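Jun 13, 2020

Dustpan and brush again. I keep coming back to this one because everybody asks the same thing when they hear what we do (can it sweep up yet?) and I'd love to say yes! For now it's a person working a pair of hand-held grippers, and even like that it's a fiddly little chore. The Ikadine arm gets its turn later in June, if Plidex ever send the new wrist.

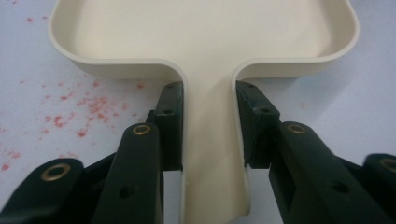

Grip on the pan is what I want sorted first. Mizuno's notes say to take it at the far end of the handle, but I'm much happier higher up, near the shoulders, with a pad on each side wall. The handle is a shallow channel with raised sides, so the pads have something to push flat against. The right pad is getting chipped along the edges, mind – new set from the Flendimitz box before the next long run, please, whoever gets there first.

Settings to try on the arm: closing force at 18, then 2 seconds' wait before it moves off. Last time I had it at 400 on the speed and the pan skidded like a bar of soap, so start at 200 and creep up.

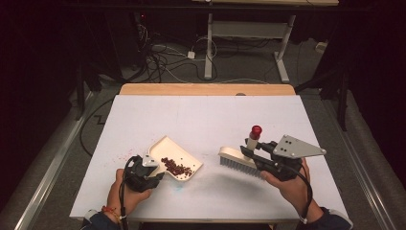 Red beans in the pan, brush in the right-hand gripper, crumbs still on the board.

The beans I'm not worried about, they're big enough to shove. It's the fine stuff! Bits that small want the lip of the pan held dead flat while the brush comes in at a slant, and a person does that by feel without thinking. My bet is an arm could manage beans this year, up to a small handful, and leave you the crumbs. So half a chore, maybe. Try lentils next, and find a softer brush.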